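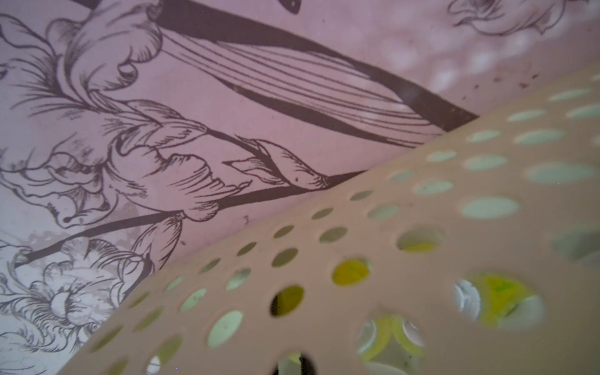

Beige basket, pink flower print

Election Mail, Yard Signs and Letters to City Hall: How I Keep It All Off My Kitchen Counter
by Muchen Jiang
2018-10-15

It's that time again! My mailbox is stuffed every afternoon, my porch has door hangers on it, and there's a bond measure on our ballot that runs longer than some of the novels I've read this year. I love local politics, I really do (ask my sister, who has stopped picking up during council meetings), but the paper that comes with it will eat your house if you let it. These are the habits that work for me.

Sort the mail standing up

I don't sit down with election mail until it's been sorted, and I do that right by the recycling bin. Glossy flyers from candidates I can't vote for go straight in. You'd be surprised how many of those I get, I think because the district line runs down the middle of Gusano Street and the mailing lists never got the news. Anything from the county election office gets opened the same day, even if it looks boring. Especially if it looks boring! Last time mine was a notice that my polling place had moved, and it was folded into the dullest envelope you ever saw.

Flyers that make a claim I want to look up go on a clip on the side of the fridge. If I haven't looked it up by Sunday night, out it goes.

Put the dates where you make coffee

I write the registration deadline, the last day to ask for a mail ballot and the day it has to be back, all on one strip of masking tape, and stick it to the cabinet over the coffee maker. Check the dates on your own county's site, please, and don't copy them from a neighbor. States are all over the map on this. Some want your ballot in their hands by election day and some go by the postmark, and those are very different things if you're the sort who mails on the last day. (I am.)

Masking tape peels off painted wood just fine if you take it down within a couple of weeks. Leave it till Thanksgiving and you'll be rubbing it with cooking oil and a rag, ask me how I know.

Reading the long ones

The Ekby library bond is on our ballot and the full text is a slog. I print it, double-sided, and read it with a pencil at the table. Start with the part that says where the money goes, then read the part that says who checks on it, and then go back to the beginning. Write your questions in the margin, with big letters. If a sentence makes no sense after the second try I put a squiggle next to it and keep going, and half the squiggles clear up later on.

Don't keep your marked-up copy in with your ballot. I once nearly mailed mine along with it.

Yard signs in a small yard

Check your city's rules first, and your homeowners' rules if you've got them. Ours says signs have to sit 3 feet back from the sidewalk, so I measured it with a tape and pushed a golf tee into the grass. Now I never have to measure again.

The wire legs go in so much easier the morning after it rains. In hard dirt, make a starter hole with a long screwdriver. If the sign flaps, run a bit of clear packing tape down each open side, which also keeps the spiders out. When it's all over, pull the legs and save them, because they make great supports for pepper plants! The plastic part is handy under a paint can or a leaky bike.

Writing to the council

I write at least one letter a season, by hand first and then typed. Our council's web form stops you at 2000 characters, and it doesn't warn you, it just chops off the end. So type it somewhere else and paste it in. Put your street and the name of the item in the first line and say what you want in the second. Then tell them why. My letter about the crosswalk at Zhong Park came to 730 characters and got a real answer from a real person, while the long one I was so proud of got a form reply.

Speaking in person is even better if you can stand it. You get a very short turn at the microphone, so practice out loud while you do the dishes. I print my remarks in huge type so I can find my place when my hands shake.

What to keep afterward

I keep the stub from my ballot, my copy of any letter I sent, and the reply. They go in one big envelope with the year on the front. The rest goes out to the curb the week after, in the paper bin, minus the plastic sleeves, which our hauler won't take.

Next time I'll get into how I take notes at a school board meeting without losing my mind. Bring a snack!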